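Tuden Sideline Tactics Board
Football Coaching Equipment by Tinuvstead

The Tuden Sideline Tactics Board is a portable planning surface for football coaches at club, school and academy level. It is supplied with magnetic player markers in two colors, a dry-wipe pen and a padded carry bag. The board may be used flat on a table or hung in the dressing room from the two holes provided.

The playing surface is marked as a full field on one side and as an attacking half on the other. Center-backs, midfielders and forwards may be shown in any formation, and markers can be renumbered with the pen. The surface wipes clean with a dry cloth. Solvent cleaners should not be used, as they will dull the printed lines.

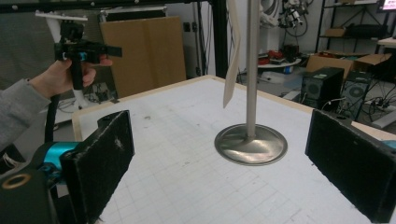
Tuden boards are offered with a choice of surface print. The standard print shows the field markings only. The Grideck print adds a fine grid over the whole field, which allows a coach to set distances between the defensive and midfield lines and to repeat the same positions at the next session. Coaches who have worked on a white tabletop with a faint light-gray grid will find the principle familiar: the lines are present when needed and do not compete with what is placed on them. Both prints are available at the same price.

Clubs that run several age groups may prefer the Matsuda set, which contains 3 boards and a shared case of markers. The boards in the set are identical to those sold singly, and replacement parts are interchangeable.

Specifications
Item number: 2134
Length: 116 cm
Markers supplied: 22 players, 2 balls
Surface: dry-wipe, magnetic, printed both sides
Print: Standard or Grideck
Mounting: two holes, screws not included

Ordering and Delivery
Single boards and sets may be ordered through the Tinuvstead club account page or by purchase order. Orders of more than 300 units are handled by the league supply desk and are quoted separately. Orders placed before noon are processed the same working day.

Returns
Unused boards may be returned in their original packaging. Boards that have been drilled, trimmed or printed with a club crest cannot be accepted for return. Missing markers should be reported when the delivery is checked, quoting the item number and the number on the packing slip.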